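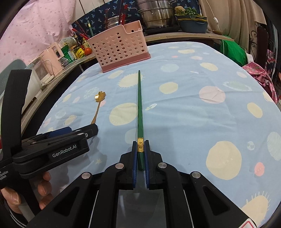
Frequently Asked Questions: Reading Room and Regimental Papers

What does the Hamden collection contain?
The collection holds muster rolls, garrison letters, training manuals and private diaries relating to frontier regiments of the nineteenth and early twentieth centuries. The Balaskas papers, received as a separate deposit, are kept in 34 boxes and have their own handlist.

Who may use the reading room?
Any person aged 16 or over may apply for a reader's ticket. Applicants must bring proof of identity and proof of address. Tickets are valid for two years.

How do I order material?
Orders are placed through the Skarnalex catalogue. Items stored at Cirnside must be requested two working days before a visit.

May I take photographs?
Readers may photograph unrestricted items for private study, without flash. Written permission is needed for publication.

Are any records closed?
Medical and disciplinary files naming individuals are closed for 50 years from the date of the last entry. Requests for early access should be made in writing to the Keeper of Military Records, Leokadia Michalski.

Can staff search for a named soldier?
Staff will check the printed indexes free of charge. Longer searches are subject to a fee, which is confirmed before work begins.

Is the reading room open all year?
The room closes for stocktaking in March. Postal enquiries received during the closure are answered in order of receipt once it reopens.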